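Grarkstead gets its big update, and local versus is finally in

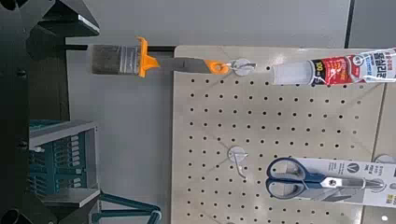

Fans of the free fan-made fighting game Grarkstead have been asking for one thing since the first public build, and this weekend they get it. Version 7 goes up for download on Saturday, and it brings a proper two-player versus mode for people sharing a couch and a keyboard (or a pair of controllers, if you have them).

The game is the work of Emília Brabec, who started it as a way to learn sprite animation and kept going. Until now you could only fight the computer, which was fun for a few evenings and then a bit lonely. Now both players pick a fighter, pick a stage and go. Matches can be set to one, two or three rounds, and the timer can be switched off completely.

There are 6 new characters in the package. The one everybody on the forum is talking about is Didenko, a slow, heavy grappler who was shown in a short clip back in April. He has hardly any reach, so getting close is a real struggle, but once he grabs you a good chunk of your health bar is gone! Nidberg is the opposite, a quick fighter with a low slide that goes under most projectiles. Brabec says she had to tone that slide down twice during testing.

"My brother beat me with the same move all night," she wrote in the update notes. "I made it slower the next morning and he still beat me with it."

The older cast has been touched up too. Walking animations are smoother, portraits have been redrawn for the select screen, and several of the voice clips that used to crackle have been recorded again. A few infinite combos are gone. If you built your whole game around the corner loop, sorry, you will have to find something else.

There is a new stage as well, Florngate, a rainy train yard at night with freight cars rolling by in the background. The music speeds up in the final round, and it sounds great with headphones on. Players who don't like the rain effect can turn it off under video options, which also helps a lot on older laptops.

The full download is 160 MB and comes as a single zip file. There is no installer. Unpack it into a new folder and run the game from there – don't copy it over the previous version, as the old character files will clash with the new ones and the select screen may come up blank. Save data can be moved across by hand, and your unlocked costumes and colors will still be there.

Online play is not part of this release. Brabec has said she would love to add it, but wants the local mode to be solid first, and is asking players to send in bug reports with the name of the stage and both fighters. Controller problems should go in their own thread.

The download link opens at noon on Saturday on the project page, and it's free as always. The move list is included as a text file in the main folder – worth a look before you pick Didenko, whose best throw needs a full circle on the stick.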